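Repair evenings return to Gosville Library

The repair evenings are back in the ground-floor room at Gosville Library, with the first one held in July 2021 after a long gap. Doors open at half past six and the last item is booked in at eight. There is no charge, but anyone who needs a part will have to pay for it or bring it with them.

Morven Chisholm is running the booking desk again. She has asked that people bring one item each for now, and that lamps come without their bulbs. Anything with a plug is tested before it is opened and again before it goes home. If it fails the second test the plug comes off, and you can take it away or leave it for recycling.

Clothing and soft furnishings are with Setsuko Iwasaki at the table by the window. She can do zips, hems, torn pockets and most linings. She can't take leather, and she would prefer that curtains were washed first. Bring matching thread if you have it, as the library tin is mostly black and white.

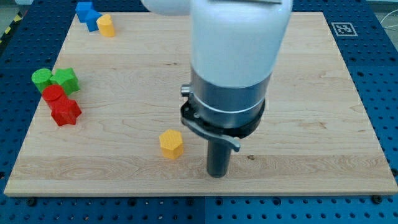
Small furniture is the part we get asked about most. Chairs with loose joints, drawers that stick and wobbly stools are all fine. The old glue has to be scraped out before new glue will hold, so a chair will often need to stay clamped overnight and be collected the next day from the front desk. Please write your name on masking tape and put it somewhere under the seat. Two chairs from the spring of last year are still in the store cupboard without names on them. Both have green seats.

We can't take wardrobes, bed frames or anything that won't come through the side door. Rosaire MacPherson on Judow Lane does larger pieces as paid work and will give a price from a photograph.

The tool shelf is open for borrowing as before. Most hand tools go out for a week at a time. The long sash clamps are two weeks, but not while a repair evening is on. The wallpaper steamer is out of use until a new hose comes. Stellan Solberg has sorted the screws and hinges into jars, and would be glad of any spare brass ones in short lengths.

Money raised from the May plant sale came to £100, and it has gone on wood glue, fuses and a second soldering iron. Mervin Charbonneau has the receipts if anyone wants to look at them.

To book, call in at the library or leave a message on extension 2044. Say what the item is and what is wrong with it. If it has a model number, leave that too.

Share this item (2)
0 comments

Recent items
Akgül Bakery changes its opening hours
Seed swap: what is left and where to find it
Side gate to be repainted
Large print books: new arrivals

Contact the newsletter: Gosville Library front desk
© Gosville Library Newsletter
Back to top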